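Making coffee is still the chore I'd hand over first

Saturday, May 27, 2023

Every time I bring up household robots at dinner, somebody asks when one will fold the fitted sheets. Fair question! But I think we keep picking the wrong chore. My favourite test is a pod coffee, the sort most of us make half asleep, and I've been following how machines get on with it since April with the kind of attention other people save for the footy.

Think about what your hands do. You find the pod, pick it up without crushing it, open the lid, drop the pod in the right way up, push the lid down hard enough to catch but gently enough that the whole machine doesn't slide along the bench. Then there's the cup, which has to be under the spout - and I've got that one wrong myself, more than once. It's a lovely little chore, because it has a bit of everything in it and it's over in a couple of minutes.
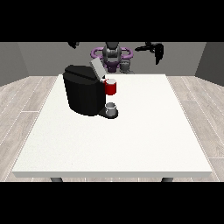

Lid up, cup on the drip tray, red pod beside the opening. Simulated kitchen job, robot at the back of the table.

A lot of the practice happens in simulation like this, and I've heard people sniff at it. I don't. You can spill 3,883 simulated coffees and never own a mop. You can shift the cup a finger's width and go again, all night long, while the power bill stays the only real cost.

So can they do it yet? My answer is "sort of, and I'm thrilled". On a tidy table, with the pod where it's expected, I'd back a good robot arm today. In my kitchen I wouldn't. My machine lives between the toaster and a pile of school notes, the lid sticks, and the pods are in a drawer with the rubber bands. That gap is big, and I'd be wary of anyone selling a home robot who skips over it.

Still, I remember when getting an arm to pick up a plain block was the whole show. Now we're arguing over breakfast. If one ever turns up that can cope with my sticky lid, it can have the early shift, and I'll take mine with milk.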